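Ticket: Label printer, prep room, printing blank every second label
Logged by Jawad Farooqui, Gurndale site, August

9:40 am. The label printer in the prep room is printing one good label, then one blank, then one good. Staff have adapted by throwing out half the roll. We get 800 labels to a roll, so you can see where this is heading budget-wise.

10:15 am. Turned it off and on. It now prints the blank one first.
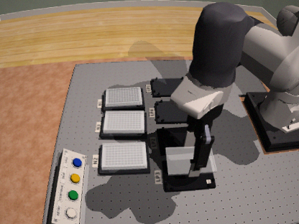

10:50 am. Rang Clirnato support. After 20 minutes of pan flute I was told to check the label size in the driver. It was set to a size we stopped buying when Antoniadis took over the stationery contract. Changed it. The blanks have gone, but everything prints 2 mm too far left and the first letter of each name is missing. I am now Awad.

11:30 am. Ran the sensor calibration from the front panel. You hold both buttons until the light goes orange. The light went green, then red, then the printer fed out a metre of labels and sulked.

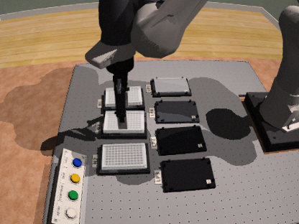
1:20 pm. Tadeo Durán from the Cluderberg office dialled in and asked whether the roll was in the right way round. I said of course it was. It wasn't. Flipped it, recalibrated, got orange.

1:45 pm. Test run of 100 labels, all printed, all with the full name. The colour of the ribbon is a bit grey but I'm not opening another ticket for that today.

Status: resolved. Please update the driver note on the shared drive - it still has the old label size in it, and so does the laminated sheet on the cupboard door.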